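Search this site
Search
Progress report, Maditz canal road safety works
August
By Reinhold Sperling, project coordinator

This report covers the second period of the works along the Maditz canal road. It is written for the grant office at Dalgleish and follows the order of the work plan you approved. Where we are late I have said so, and I give the new month we expect.

The barrier on the east bank is now in place from the pump house to the school turning. We have installed 846 meters of steel barrier in this period. The posts were driven to the depth in the drawings, except near the old culvert, where the ground is full of stone and the contractor, Folik, used concrete footings instead. Kenna Leckie inspected these footings and accepted them in writing. A copy of her note is in Annex 2.
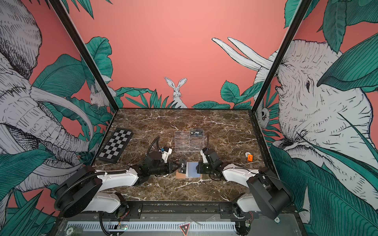
The west bank has not gone so well. The land strip between the road and the water is narrow there, and two owners asked for a new survey before they would sign. The survey is finished and both owners have signed, but we lost most of one month. Folik has moved its crew to the bus stop section for the meantime, so the crew was not standing idle.

Lighting. We planned 28 lamps for the full length. Of these, 11 are standing and connected. The rest of the poles are in the municipal yard, and the cable is expected in September. Residents near the bend at Pesosura have asked that the lamps there should come first, as the road turns sharply and there is no moon half of the month. Gavin Gunn has changed the order of work to allow this. It has no effect on the cost.

Public meetings. We held two evening meetings, both at 6:30 p.m. in the school hall. At the first one many people spoke about access to the water for cattle. The original drawing closed every opening on the east bank, and I must admit we had not thought enough about this matter. There will now be three gates with a ramp behind each. Gonzalo Garrido prepared the new drawing and it was shown at the second meeting, where it was accepted with one change in the position of the middle gate.
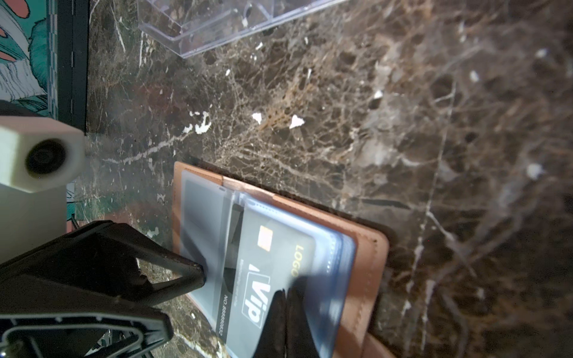 Page 2 of 3

Money. Spending is inside the budget for this period. The gates and ramps are an extra cost of 3,416 dollars, and we ask your permission to take it from the reserve line. The second survey was paid by the municipality and is not charged to the grant.

Traffic. One lane was closed during working hours, with flagmen at both ends. The school asked us to keep both lanes open between 7:15 and 8:00 in the morning, and this was done from the second week.

Work for the next period:
West bank barrier, start in September
Remaining lamps, beginning with Pesosura
Gates and ramps, after your answer on the reserve
Warning signs and road paint, October

Questions about the accounts can be sent to Rory Guthrie, who keeps the invoices. For the drawings please write to me directly. We would be thankful to have your decision on the reserve line before the cable arrives, so that Folik can plan its crew for both tasks together.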